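Arm Cell Equipment Plan: README

Maintainer: Arūnas Luik
Last revised: Dec 6, 2025
Status: draft for budget review, prices not final

Scope

This folder holds the equipment list, the replacement schedule and the quote comparison for the manipulation cell. It covers arms, grippers, wrist cameras, work surfaces and props. Compute and network storage are budgeted elsewhere. Wrist views of current work:

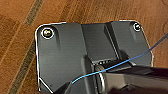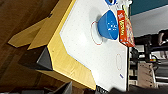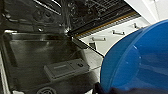 Files

items.csv: one row per purchasable item, with supplier, lead time, unit cost and cost centre
spares.csv: consumables and wear parts, with reorder level
quotes/: supplier quotes as received, PDF, unedited
schedule.csv: planned order date, required-by date, and the task that depends on the item
notes.txt: supplier correspondence worth keeping

Column notes

unit_cost is in dollars before tax. Freight is in its own column, as two suppliers quote it separately and one folds it in. lead_days is calendar days from purchase order to dock, taken from the quote. Where a supplier gave a range, the longer figure is entered. priority takes the values A (work stops without it), B (work slows) and C (can be deferred to the next budget year). An empty priority means the item has not been reviewed.

Suppliers

Modell: arms and controllers. The service agreement is optional and listed as its own row. It was declined last year and should be priced again.
Badureck: grippers and fingertips. Minimum order on fingertips is 15 sets.
Vanags: wrist cameras, brackets and cable assemblies. Quoted lead time is 52 days, the longest on the list, so these orders go in first.
Drirum: table frames, tops and mounting hardware.

Props, bowls, dry goods and other household items are bought at retail on the purchasing card. Keep receipts and enter them monthly as one line.

Budget assumptions

1. No new arm is purchased this year. The existing arms are kept and the saving is moved to grippers and cameras.
2. Wrist cameras are bought with a matching bracket and cable. Buying the cable later cost more than the bundle in the October order.
3. Gripper spares are held at 2 complete units. Below that level a failure takes the cell offline until delivery.
4. Fingertips are treated as a consumable and charged to operating, not capital.
5. Contingency is about 19 per cent of the capital subtotal. It is not to be spent on category C items.
6. Household appliances used as fixtures are capital if bought new. Second-hand units go to operating, with installation labour on a separate row.

Ordering sequence

Cameras and cable assemblies, then grippers, then table hardware. Fingertips can be ordered at any time provided the minimum is met. Props are left until the task list is fixed. Anything over the delegated limit needs a second written quote in quotes/ before the purchase order is raised.

Known gaps

The Drirum quote leaves out levelling feet. A revised quote has been requested.
Import duty on the Vanags bundle is entered at zero pending advice from the broker.
No disposal cost is carried for retired controllers.
Three rows in spares.csv still use the old part numbers. Cross-check against the Badureck catalogue before ordering.

Changes

Edit the CSV files directly and record the reason in notes.txt with your initials. Do not delete rows for cancelled items; set the status column to cancelled and leave the cost in place. Totals are computed from active rows only.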